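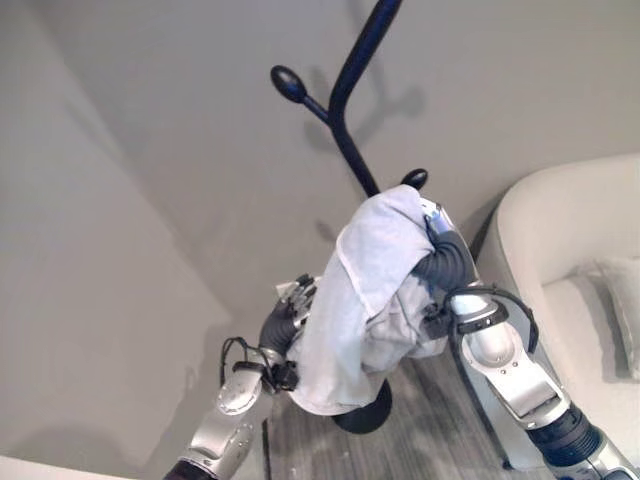
Raymonde Gauthier opina que una máquina que tarda más que yo en colgar una toalla todavía no hace la tarea, solo la ensaya. Lo dejó escrito al margen de la hoja anterior y lo copio porque afecta al criterio de éxito.

**Junio de 2020. Toalla y perchero**

- Tarea: toalla blanca, perchero negro, dos brazos. Se agarra con las dos manos.
- Tiempo límite por intento: 124 s. Corentin quiere bajarlo a 30; de momento no lo toco.
- Lo difícil es la tela. El gancho tiene una forma fija y la toalla cambia con cada agarre. Con la tela hecha un bulto cuesta encontrar el borde.
- El perchero es estrecho y liso. Falta medir cuánto empuje lateral aguanta la base.

En Comodetti preguntan si esto sirve ya para una casa. Mi respuesta: para colgar sin prisa y con alguien cerca, quizá; para doblar y guardar, no.

Pendiente: repetir con la toalla extendida de partida, separar en el registro «agarra» y «cuelga», y pasarle a Hervé las notas de abril.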